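Five weeks with the Stuveo kit, and it still won't push hard enough

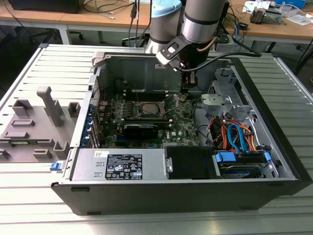
Filed under: Gadgets I Talked Myself Into

The Stuveo bench kit arrived in February in two crates and one very thin manual. It's sold by Dindumex as a "light disassembly and refit package," meaning it takes memory out of old computers and puts memory back in. I have done this with my thumbs since college, for free, while eating a sandwich.

My thumbs do not have a software license, though, and Zodwa Van Wyk, who signs for things, felt we should see what one buys you.

What you get is the arm software, a set of finger tips, the gray fixture plate that sits to the left of the computer, and 26 pages of setup notes. You bring your own arm. The plate is the best part. A memory stick goes in the slot along its lower edge and stays put, so the gripper always knows where to find one. I would buy the plate alone. Dindumex will not sell me the plate alone. I asked twice.

Our test patient is a Dell tower laid on its side with the panel off. The slots run in a row by the processor socket, with the graphics card on the other side of the socket, and the arm comes straight down from over the top. Approach is lovely. It goes slow and level, like somebody parking a borrowed car.

Then it has to press. Seating memory takes a shove that feels wrong every time you do it, and the Stuveo's default settings agree that it feels wrong. It touches, considers, and backs off with a force warning. Raising the limit is on page 8, under "Transport."

Annick Sutherland got it behaving after some 300 tries and a new finger tip from Robichaud, which costs extra. Now it's fine on this tower. Move the tower a little and you get to teach it again.

Support is a man in Dania who replies fast and signs off "Patience!"

The trial has another week to run. Annick wants to keep it. I've asked a third time about the plate.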